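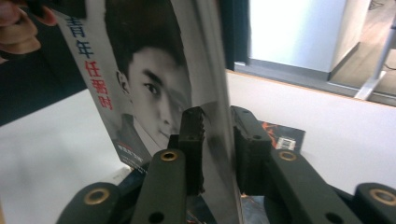

Most advice on shelving a home library deals with order: by subject, by author, by size, by the colour of the spine. Very little of it deals with handling, and handling is where the damage occurs. A softcover such as this one, with a black-and-white portrait filling the front and Chinese lettering running down the margin, has no rigid board to protect it. The cover and the text block bend together. Stand it upright with fingers over the top edge and it will tilt. Put it on a half-empty shelf and it will tilt there as well, for years, until the spine sets at an angle that no amount of pressing will take out.

My position is that softcovers should be shelved by height first and by everything else second. I catalogued the lending collection at Bekdale on the opposite principle and regretted it. Subject order put tall, thin paperbacks beside short, thick ones, so the upper part of each tall book had no support. After 26 months, the tall ones had bowed outward above the line of their neighbours. The short ones were fine.

The usual objection is that height order makes books hard to find. In a collection of several thousand, that is correct. In a flat with 4 shelves it is a weak argument, as most people locate a book by the look of its cover or spine and remember where they left it. A household that does need subject order can have it within each height band. Three bands are enough for ordinary trade sizes.

The second objection concerns laying books flat. Flat storage is kind to the spine and I have nothing against it for oversized volumes. For standard softcovers it creates a different problem. The book wanted is under five others, it gets dragged out by one corner, and the corner creases. I keep flat stacks to 3 books. At Kutine the reading room allowed stacks as deep as the shelf would take, and the lower covers were scuffed across the whole face.

Then there is the matter of bookends. The Rivden steel pattern has a thin base plate that slides under the first few books and holds well, but the upright is narrow and will mark a soft cover if the row is packed hard. The Tamayo block is wider and heavier and takes up more shelf. I prefer the block. A row should be firm enough to stand without leaning and slack enough that a book comes out when held by both sides at mid-height. Pulling at the top of the spine should not be necessary in either case.

A sorting surface matters more than the shelf does. Books should be taken down, wiped and graded by height on something smooth, pale and completely clear. Grit shows up on a light surface and can be removed before a cover is slid across it. On a dark or patterned table it stays put and scratches the next thing to arrive.
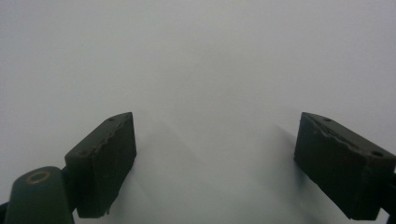
Plain, pale grey-white surface, smooth and without printed marks.

I would allow more time for this stage than most guides suggest. A shelf of 32 paperbacks takes me most of a morning, including the dusting of top edges, which I do with a dry brush moving away from the spine. Damp cloths should be kept off uncoated covers altogether.

Some readers will regard all this as excessive for cheap books. I disagree on practical grounds. A cheap book printed in a small run, or bought overseas, can be harder to replace than an expensive one in a local shop, and sorting by height costs no more than sorting by colour. If the shelves are to be emptied and refilled anyway, the books may as well go back in an order that supports them.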